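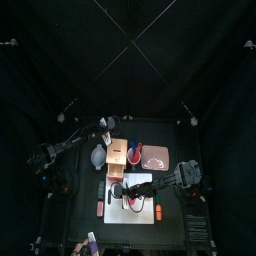

Readers Wanted for the Ferkent Backlist Project

Do you have an author whose entire shelf you'd happily read again? Come read with us! Ferkent is a small online book journal, and we're looking for people to take on one novelist each and read everything that person ever published, the duds included.

We started in May with mystery writers and had so much fun that we're opening it up to every kind of fiction – fantasy, romance, westerns, big family sagas, whatever you love.

What you'd do
Pick an author with a good long backlist
Read at your own pace and send us 2 short pieces a month
Join the comment threads when other readers post (this is where the best arguments happen)

Each piece should run up to 1000 words. We pay $40 apiece, and we'll cover used copies of anything your library can't get.

You don't need a degree or a blog. We'd love to hear from people who reread, who keep lists, and who can say why book six is better than book five. First-time writers are very welcome, and you'll get friendly edits on every piece.

To apply, send Vinzenz Ammann a note through our contact page with your author's name and a paragraph on the book of theirs you'd hand to a stranger. Please write by Aug 15, 2026. We read every note and answer all of them – even if somebody has already claimed your author.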